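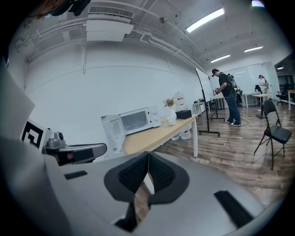 Truques de limpeza que não me convencem

Todos os meses aparece uma lista nova de milagres com vinagre. Experimentei vários desde agosto e fiquei com poucos.

Bicarbonato com vinagre
Faz espuma, e a espuma impressiona. Misturados, os dois anulam-se em boa parte e sobra água salgada. Use um, passe por água, depois o outro se insistir.

Limão no micro-ondas
Meio limão numa taça de água, três minutos na potência máxima, porta fechada mais cinco. Amolece a gordura, sim. Desconfio que a água sozinha faz quase o mesmo.
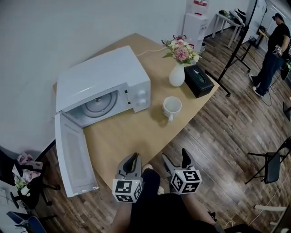 O cheiro a peixe é outra conversa: aí o limão disfarça durante uma tarde e no dia seguinte voltamos ao princípio. Deixar a porta aberta uma noite deu-me melhor resultado, e de graça.

Borras de café no ralo
Não. A Kha Ung jura que desentopem; o meu sifão levou 30 minutos a limpar.

Pastilhas «multiusos»
As da Melach custam o triplo do detergente da loiça. Numa frigideira queimada não vi diferença.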